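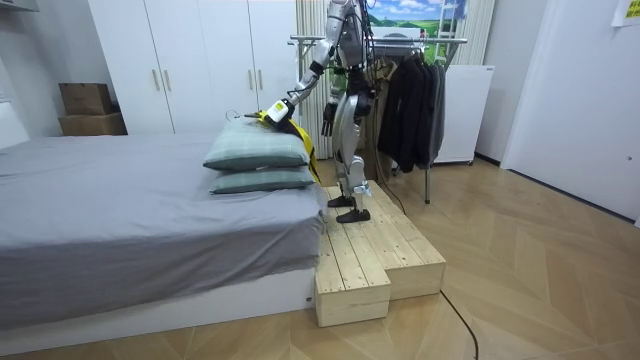
Search this journal Go Advanced search
Last updated: October

4.2 The open day at Pesel

The second set of observations comes from the open day at the Stelelico site in Pesel. The first set (Section 4.1) was made with staff only, and we wanted to see whether people with no background in robotics would read the same motions in the same way. Doors opened at 10 a.m. and the last group left shortly before 4 p.m. Over the day 176 visitors came through the bedroom station, and 146 of them filled in the form on the way out.

The bedroom station was furnished to look like a small room in a rented apartment. It had a bed with a gray sheet, a tall white wardrobe along the back wall, a rack of dark coats, and a landscape picture. Two cardboard boxes were stacked in the corner. The humanoid, called Cele in the forms and in the rest of this paper, worked from a two-level wooden platform next to the bed. Standing on the upper level brought the hips to a height where the arm could come down on the bedding from above. In earlier trials at floor level the forearm tended to approach at a flat angle and push the pillows away.

Visitors came in groups and watched from the doorway. Jouko Mustonen gave the same short talk to each group, covering what the robot was going to do but not how it was controlled. Questions about control were held until the forms had been handed in. This was not popular with some visitors, and two groups asked anyway before the run had started. Their forms were kept, as the answer they got was only that it would be explained later.

Each run was limited to one task. For the morning groups this was the pillow task, in which the robot reaches toward two stacked pillows with one arm while the other stays down at its side. Afternoon groups saw either the pillow task or a task at the coat rack. Only the pillow task is treated here.
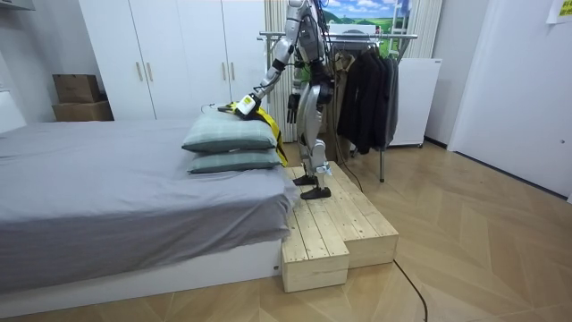 Vol. 8, Issue 3, p. 301

Figure 3. The pillow task at the bedroom station. One arm is extended to the upper pillow of the stack and the other hangs down. A yellow strap with black markings is draped over the pillows.

The form had two parts. In the first, visitors wrote down in their own words what they thought the robot was doing at the moment of contact with the upper pillow (Figure 3). In the second they marked how sure they were on a five-point scale. We had expected most of the free answers to name a household chore, and they did. "Making the bed" and close variants were the most common. A smaller group wrote that the robot was checking how soft the pillow was, and several wrote that it was trying to pick up the strap. Answers of the last kind were often marked with high confidence, which we had not seen among staff.

We see two likely reasons for this. The strap is the brightest thing on the bed, and it lies close to where the arm comes down. Visitors also had a limited view from the doorway, and those at the back of a group saw mostly the upper part of the reach. Position within the group was not recorded, so we can't separate the two. It should be recorded in any repeat of the study.

Children answered too, if a parent agreed. Their forms were shorter but fell into the same categories, and we did not analyze them apart from the others.

Joint positions and contact times were logged in Sevix throughout. The buffer was set to 2,000 samples per run, enough for the reach and the first contact but not always for the return. Where the return is missing we have left it out and not filled it in from other runs. The logs were used only to check that the approach was similar from one group to the next - a visitor in the morning and a visitor in the afternoon should have been judging the same motion. Differences in approach height were small compared with those in the staff trials, and no runs were dropped on this ground.

The coding of the free answers is described in Section 4.3.

Shares 12 | Comments 3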